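The moot at Steneck sits for one long weekend in June, and its secretary has kept the minutes for 23 years. She is more interested in procedure than in ceremony.

"The meeting has to end with decisions that the member communities can act on," she said, speaking at the Cerwood hall on 27th April. "Otherwise people have travelled for a meal."

Each of the six communities sends delegates, and the smallest carries the same vote as the largest. Trurska, which rejoined after a long absence, has asked for river access to be taken first. The existing agreement covers the north bank only and lapses in 10 months.

"We drafted new wording over the winter. Trurska wants the fishing places named one by one. Cerwood wants a general right. Both positions have old papers behind them."

More than 200 people are expected. Speeches are given in the home language, with a written translation handed out beforehand, and speakers who depart from their text are asked to supply a corrected copy by evening.
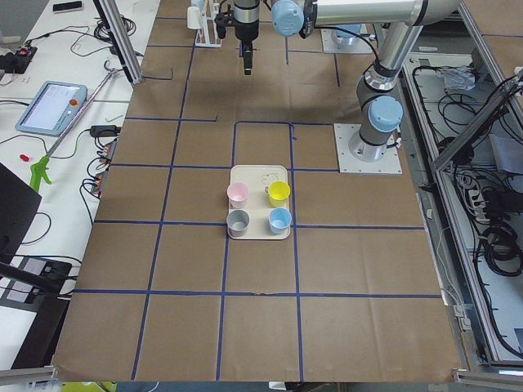 "The corrected copies are what we file," she said. "If a delegate changes a place name at the microphone, the written record has to carry the change before the vote is called."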